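Chapter 7
Surface Finish and Reflected Light

7.1 Scope

The finish of a molded part affects how it is judged at inspection. A part that meets every dimension may still be rejected if its surface returns light unevenly. This chapter covers matte and gloss finishes, the angle of the light source, and the written record of a surface check. Color matching is treated in Chapter 10.

A matte surface scatters incoming light in many directions. A gloss surface returns most of it at one angle, so a scratch on it shows from some positions and disappears from others.
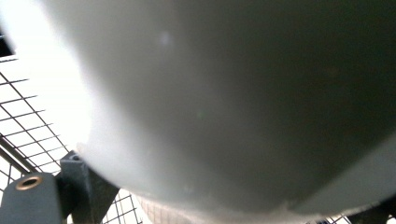

Why is a curved part harder to inspect than a flat one?

The angle between the surface and the light changes from point to point, so a single lamp position cannot test the whole part under the same conditions. The part must be turned, or the lamp moved, between readings.

7.2 Terms

Flank: the side of a part that faces the lamp.
Falloff: the drop in brightness across a curved surface.
Reading: one recorded value at one marked point.

The Hladun method, used in the problems at the end of this chapter, takes 16 readings per part.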